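Turnora: preparar a cena de limpeza no simulador

1. Abra o projeto Valtasov e carregue a sala. Se demorar, vá buscar café; se demorar dois cafés, reinicie.

2. Fixe a semente em 1592. Escolher outra é um direito seu, depurar o resultado também.

3. Deixe a física assentar durante 600 passos antes de ligar o controlador.

4. Confira a mesa branca: o frasco com gatilho de spray e o pano azul têm de estar sobre o tampo. O guarda-roupa fica fechado. 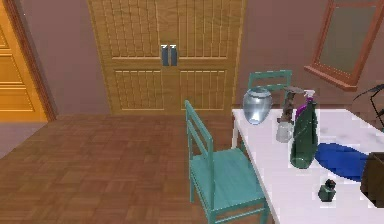
5. Carregue o braço e grave a pose inicial. A Friederike Dreßler guarda a dela com o nome "final_17". Não a imite.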